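Généalogie et sources nécrologiques — notes de cours, séance 2
Mercredi 10 juillet 2024

Rappel séance de juin : acte de décès ≠ avis de décès. L'acte = état civil, valeur juridique. L'avis = texte payé par la famille, aucune vérification. Les deux se croisent, toujours.

Ce qu'on tire d'un avis
- nom d'usage, nom de naissance (souvent entre parenthèses, parfois oublié)
- âge — attention, « dans sa 80e année » veut dire 79 ans
- liens de parenté, ordre de citation : conjoint, enfants, petits-enfants, puis fratrie
- lieu de la cérémonie, pas forcément le lieu du décès ni le domicile
- les absents. Un enfant non cité peut être mort avant, ou fâché. Ne rien conclure sans autre source.

Formules à connaitre
« Feu », « née », « veuve de », « alliée ». « Les familles parentes et alliées » = fourre-tout, inutilisable seul. « Rappelé à Dieu » : indice sur le milieu, pas une preuve de pratique religieuse.

Le corpus Granesitz
1 201 avis relevés dans le journal local, 1 158 gardés après dédoublonnage. Écart donc de 43, presque tous des republications du lendemain. Garder la première parution, noter la seconde en remarque. 53 avis sans date de décès : ne pas mettre la date du journal à la place !! Laisser vide. 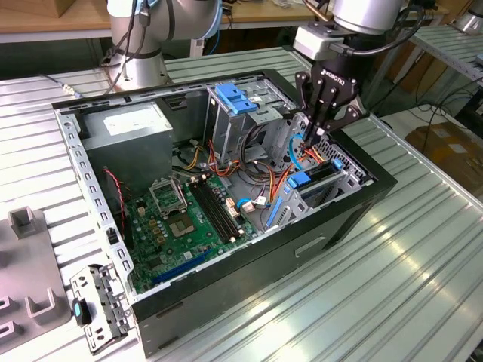
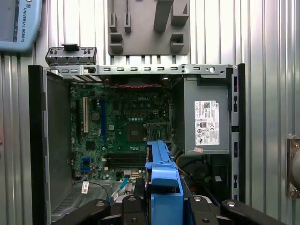 Saisie dans Flotano : une fiche par défunt, pas par avis. Champ « source » obligatoire, avec titre, date, page. Les survivants cités vont dans l'onglet parenté, en copiant le libellé exact (« son neveu de Cimau » reste « son neveu de Cimau », on interprète après).

Vivants : prudence. Pas de publication en ligne des noms des proches, même si l'avis est public. Vu en détail séance prochaine.

Cas Tamihana — deux avis, même défunte, deux listes d'enfants differentes. Un par le mari, un par la soeur. Comparer, chercher les actes de naissance, rédiger une demi page. A rendre avant la prochaine séance, sur papier ou par mail.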